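Recording diary: second day at Closwood

Up at six, in the studio before nine. Home late.
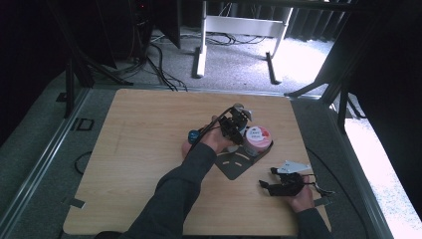

Page last changed: March, 11:50 p.m.

Slept badly. The room over the bakery in Bedunport is fine but the ovens start early and the fan comes on right under the bed. I gave up trying and ran through the bass part for "Low Water" on the edge of the mattress with no amp, which at least got my fingers moving. There's a stretch in the second verse where I have to get from the open E up to a B flat and back, and I've been fudging it live for a year. You can't fudge it on a recording. Emmett will hear it even if no one else does.

Coffee and a roll from downstairs, then drove out. The road to Closwood is still bad past the quarry. I had the bass in the back seat with the belt on it.

Emmett Benavides was already in when I got there. He'd moved the drums overnight, out of the corner and closer to the middle of the room, and taken down two of the blankets. Yesterday the snare sounded like somebody hitting a phone book. Today it rang a bit, maybe too much, so one blanket went back up. That took most of an hour. I tuned, made more coffee, and read the back of an old organ catalog.

We started on "Low Water" because I asked to get it over with. First take was too fast. Second take was the right speed but I came in early after the bridge and pulled the drums along with me. After that we did it with a click in the headphones, hated it, and turned the click off again. The one we kept is the take straight after that. It slows down a little going into the last chorus. I wanted to do it over and Marjatta said leave it alone, it slows down where she would slow down if she were singing it by herself. She had the lyric sheet folded up in her back pocket the whole time and never looked at it.

Marjatta Väisänen has a cold, or the end of one. She says it's gone. The low notes are better for it and the high ones are thin, so we're saving "Acuña" for tomorrow and hoping. She sang a guide vocal on everything else, sitting down, half voice. Emmett recorded those properly anyway, with the good microphone, in case. I think we might end up using the one for "Ferry Lights." She wasn't trying and it sounds like someone talking to you across a kitchen.

Lunch was soup from a thermos and the rest of yesterday's bread. We talked about the order of the songs. Marjatta wants "Acuña" first. I want it to close side one. It's the longest thing we have and it takes a while to get where it's going, and I don't think people will wait for it if they don't know us yet. She said people who buy a record have already decided to wait. We left it there.

Also talked about money, which we'd been putting off. The pressing quote came in. If we do 500 copies the price for each one is something we can stand. If we do 100 the price per copy is silly, we'd have to charge so much that I wouldn't buy it myself. But 500 is a lot of records to have in a closet. The last one, we sold out of the CDs in the end, but it took two summers and a lot of folding tables. We have almost 2,000 dollars in the band account and that has to cover Emmett too. He said he could wait for his until after the shows. I don't like that. He's got a leaking roof on the back half of the building and he did the last one for less than he should have. I said we'd pay him first and press with what's left, and Marjatta agreed. No number decided.

The label question again as well. Ostora wrote back, finally. They're friendly. They'd put their name on the sleeve and send it out to their list of stores, and we would pay for everything and keep most of it. I can't tell if that's a good offer or no offer at all. I'll read it again when I'm less tired.

Afternoon was guitars. Marjatta played her own part on "The Long Field" and broke a string in the middle of the best take, naturally. It's the top string and you can hear it go, and then she keeps playing and works around it to the end of the verse. We put a new set on, which then had to be stretched and tuned and stretched again. New strings sounded too bright for that song. Emmett put a cloth under them near the bridge and that helped.

I did the bass on "The Long Field" with my thumb. It's a softer sound, and there's hardly anything to play, mostly the root and then the walk down at the end of each line. I enjoyed it more than anything else today. My right thumb is sore now.

We had the organ on for a while too. It takes a long time to warm up and one key in the middle sticks, the F, so Emmett played around it. He wanted it under the whole of "Ferry Lights." I thought it was too churchy. We tried it only in the last verse, very quiet, one long chord that changes once. Better. I'm not sure yet. It could go either way in the mix.

Stopped at 8 because Marjatta's voice was going, even at half. She went off to her sister's to steam her head over a bowl. I stayed on and helped Emmett coil the cables and make a rough mix of what we had, so I could listen in the car. He does his mixes on the small speakers with the volume low enough to talk over. He says if the song works like that it'll work anywhere. In the car it was mostly bass, but my car is like that.

Things to remember for tomorrow:

Bring the other bass, the one with flat strings, for "Acuña."
New nine-volt for the tuner.
Ask Emmett about the hum on the left side, it was there on the playback of "Low Water" and I don't think it's the amp.
Four lines in the third verse of "Acuña" still have two versions. Marjatta has to pick one before we roll.
Honey, lemons.

Back in the room now. Listened to "Low Water" again on headphones. The stretch in the second verse is clean. The slow part before the chorus bothers me less than it did this morning. I still hear it, but I'm not going to bring it up again unless she does.

Alarm set for six, though I suppose the ovens will get there first.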